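5.3 Arbeitsplatten mit Kilero Grundschutz imprägnieren

Dieser Abschnitt gilt für mineralisch gebundene Platten ohne werkseitige Versiegelung. Für lackierte oder geölte Oberflächen siehe Abschnitt 5.5.

Benötigt werden: Grundschutz (Art.-Nr. 692), Neutralreiniger, zwei fusselfreie Tücher, Flächenstreicher, Schutzhandschuhe.

1. Fläche mit verdünntem Neutralreiniger abwaschen und mit klarem Wasser nachwischen.
2. Platte über Nacht trocknen lassen. Restfeuchte führt zu Schleierbildung.
3. Fugen und angrenzende Metallteile abkleben.
4. Grundschutz dünn und gleichmäßig auftragen, an der Wandseite beginnen.
5. Einwirkzeit von 30 Minuten einhalten.
6. Überstand vollständig abnehmen, bevor er anzieht.
7. Bei stark saugendem Material Schritte 4 bis 6 einmal wiederholen.

ACHTUNG: Keine säurehaltigen Reiniger verwenden. Kalkhaltige Zuschläge werden angegriffen, der Schaden lässt sich nur durch Nachschleifen beheben.

Hinweis: Getränkte Tücher ausgebreitet im Freien trocknen und erst danach entsorgen.

Wassertropfen dürfen nach der Aushärtung nicht mehr einziehen. Andernfalls Auftrag im Randbereich prüfen und örtlich nacharbeiten.

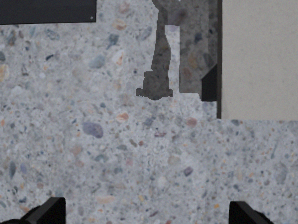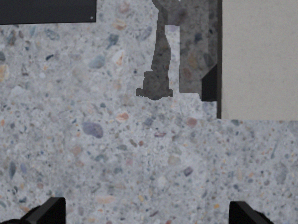
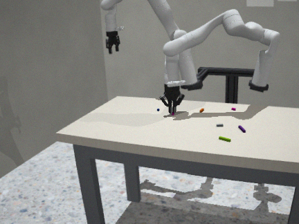
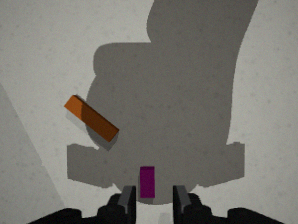 Text: Nanna Briem, Technische Redaktion
Fachliche Prüfung: Mogens Damgaard
Stand: 15. März 2018

5.4 Auffrischung

Die Imprägnierung in Küchen jährlich erneuern, vorzugsweise im April vor der Reinigung der Fugen. Ein Gebinde reicht für etwa 159 Handbreit Kantenlänge nicht aus, wenn beidseitig gestrichen wird; in diesem Fall das Großgebinde bestellen. Angebrochene Gebinde frostfrei und stehend lagern.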